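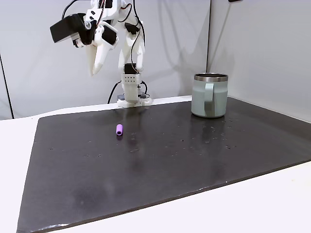

Hard water and the break room boiler

The wall boiler in the Turnitz building was descaled on 5th November, and it is back in use. Agata Cirillo logged the work as job 3943. The old element carried enough scale to slow heating noticeably, and the outlet filter was replaced at the same time.

Hardness at the kitchen tap was measured at 233 milligrams per liter as calcium carbonate. Water at that level leaves scale on any surface above 140 °F, and the rate climbs with temperature. The boiler sits near boiling all day — even overnight, until the timer was fitted.

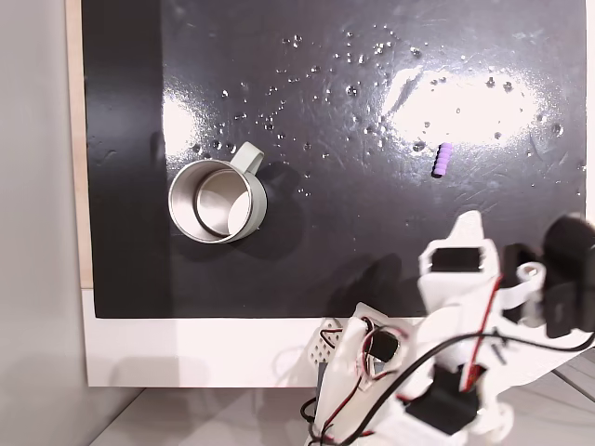 The timer now cuts power 30 minutes after the last shift and restores it before the first. Please do not override it at the wall switch. If the red lamp stays on for more than 8 minutes after a refill, tell Cosmin Mocanu and leave the tap closed.

Citric acid is used for descaling. Vinegar works but the smell stays in the tank, and the supplier, Tradmont, advises against it for the tap seal. After each treatment the tank is drained and flushed twice before anyone draws from it.

The next descaling is planned for February. Silviu Filip is pricing a softener cartridge for the supply line, and the quote will go in the kitchen folder.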